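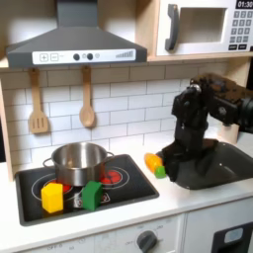
Play kitchen thread, part 1

OK I have been promising this for ages so let's go! The play kitchen is up, it is stocked, and I am way more excited about it than a grown woman should be. 1/11

2/11
First love: the range hood. A toy kitchen with its own range hood!! Dark gray, little chimney going up, plus and minus on the front and a row of bars for the fan speed. My kid turns the "fan" up by making the noise louder. We have gone all the way to max and I have the headache to prove it.

3/11
The microwave says 01:30. It will say 01:30 forever. Everything in this house now takes a minute and a half, including bath, and I'm fine with that.

4/11
Can we talk about the backsplash. White subway tile with gray grout lines. I have wanted that in my real kitchen for six years and my three-year-old got it first. Esi Ametepe, if you're reading, yes, this is the tile I kept sending you!

5/11
Wooden spoon and slotted spatula hang from hooks under the hood. Best thing we did all month. They used to live in a bin with the play food and she'd dump the whole bin to find the spoon. Now she reaches up, grabs it, stirs, and (sometimes) hangs it back. Sometimes!

6/11
The pot is stainless steel, two handles, super shiny. If you only upgrade one thing in a play kitchen, make it the pot. It makes a proper clang when you drop a block in, and there's plenty of room for soup.

7/11
About the soup. We own a whole basket of pretend vegetables and she cooks with blocks. Yellow block is butter. Green block is "the spicy one." I asked what the spicy one was and got a look, so I ate it and fanned my mouth like I was supposed to.

8/11
Woo-jin Joo asked how I keep it tidy. Rule here is 24 pieces of food out at a time and the rest goes in the closet. I swap them when she gets bored. I had 60 out at first and it was chaos, she just pushed them all on the floor and went to play with the couch cushions.

9/11
Cleaning: damp cloth on the white countertop and the cooktop, dry it right after. Crayon came off the counter with a bit of dish soap and some patience. Tile grooves I do with an old toothbrush while she "helps" with the other old toothbrush.

10/11
Height question, from Gülizar Akyol: measure to your kid's belly button and get the counter close to that. Ours was a bit tall in the spring and it's perfect now, she can see right into the pot without tiptoes.

11/11
Next up is the sink side and the fridge shelf, plus the tiny aprons my aunt is sewing (there are pockets!!). Send me your best pretend recipes in the meantime, we've had butter and spicy soup for four days straight and I'd love a sandwich.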